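Home | Books | Reviews | Reading Lists | Help Desk

Ticket: Reviews missing from the Young Adult shelf
Status: Resolved
Product: Nadlow reading journal, desktop version
Opened: June

Original report

Hi! First, I love this program. I run a book review club for teens at the Cassim library branch, and we've put 400 reviews into Nadlow, mostly dystopian and adventure novels, with a healthy pile of dragon books (there is always a pile of dragon books). Today I opened the Young Adult shelf and it had 13 reviews on it. The rest were gone from the list!

The odd part is that search still finds them. If I type the title of a novel we reviewed last winter, up it comes, with the star rating and the full text and even the spoiler warning. It just isn't on the shelf. I restarted the program and got the same thing. Before this I had imported a new reading list from Sestton, the catalog service we use, and I clicked Yes on a box about matching genres. I didn't read it closely. Sorry!

Reply from support

Thanks for such a clear report, and what a great club! If search finds the reviews, they're safe in the library file, so please don't retype anything. Before we touch the shelf, could you make a backup? Go to File, then Save Library Copy, and put it somewhere outside the Nadlow folder.

Then open one missing review and look at the Genre line. We'd love to know exactly what it says, including any punctuation.

Customer update

Backup made. The Genre line on the missing ones says "Fiction / Teen" and on the 13 that still show it says "Young Adult". So the import renamed them! I picked a trilogy to check, and books one and three had changed but book two hadn't, which made me laugh. Book two was the weakest of the three anyway. The villain spends half of it explaining himself in a tower.
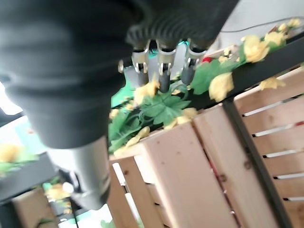 Steps that fixed it

1. Close any open reviews. Leave the main window up.

2. Go to Shelves, choose Young Adult, and click Edit Rule. The rule should read: Genre is Young Adult.

3. Add a second line: Genre is Fiction / Teen. Keep the spaces on both sides of the slash. Set the two lines to "match any".

4. Click Refresh Shelf and wait for the bar to finish. A Holtov library file with 4,000 entries can take a couple of minutes, so give it time.

5. Under Import Settings, turn off "Match genres to source" before the next Sestton list.

Customer update

It worked!! All 400 are back on the shelf, in series order, with the covers too. I missed step 3 the first time and had it on "match all", which gave me an empty shelf and a small heart attack. Switched it to "match any" and everything came right back.

One extra question. Can I rename the genre on all of them at once, so the printed list says Young Adult?

Reply from support

Hooray! And yes, you can. Select the whole shelf, right-click, choose Change Genre, and type the new one. It leaves the ratings and review text alone. "Match all" on an empty shelf is a very easy slip, and we've added a note on it to the shelf help page.

Customer update

Done, and the printed list looks terrific. The teens have already found 2 typos in my own review, so the club is back to normal. Please close this, and thank you!

Ticket closed.

Contact the Nadlow help desk | Copyright Nadlow | Back to top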